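Sasau Wall Paint, Matte Mineral Finish

Sasau is a thick wall paint for people who have already lived with white and would like a rest from it. It comes in 19 colors, most of them gray. Nektarios Andreadis mixes them and insists they are all different, and after a week of looking at the swatches you will either agree with him or need a walk.

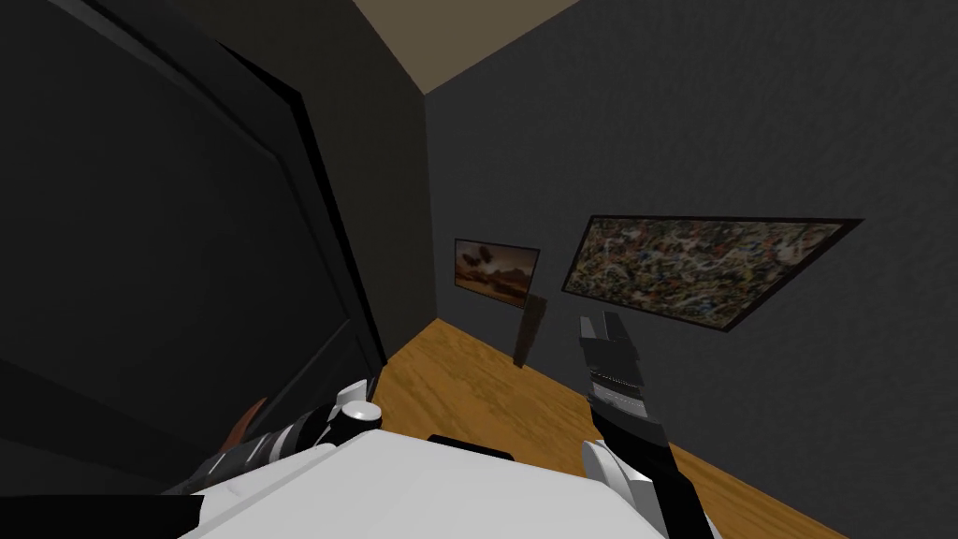
Two coats do the job on plaster or drywall. Put the first on with a roller and leave it overnight, however dry it feels at ten p.m. Over a glossy old finish, sand first. Yes, the whole wall.

Colors in the dark range:
Tunberg: gray with a little brown in it
Keane: gray with a little blue in it
Flosar: gray, and proud of it
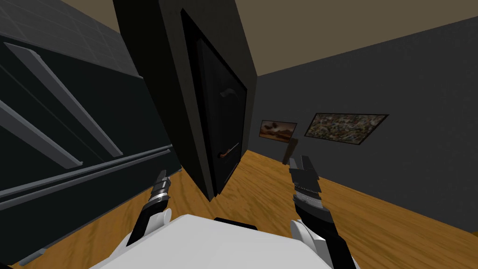
Dark colors show roller marks more than pale ones do, so keep a wet edge and don't go back to fix that one spot. You will go back to fix that one spot. Keep some paint for the third coat.

Sample pot: $6
Small can: $30
Large can: $69

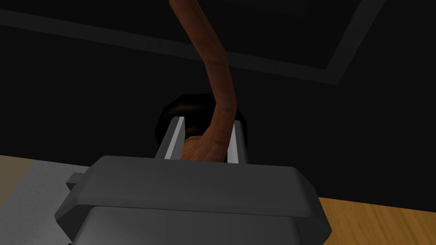

Marks wipe off with a damp cloth after the paint has cured for two weeks. Scrubbing leaves a shiny patch, and a shiny patch on a matte wall is all anyone will look at during dinner. Not for bathrooms, saunas or the outside of anything.
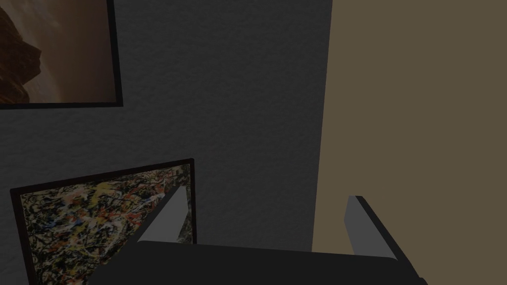

Orders are mixed in batches of 500 cans, and the lid carries the batch number. Buy enough from one batch to finish the room. Opened cans can't be returned, including by customers who have just met Flosar in daylight.

Prices updated 2019-06-26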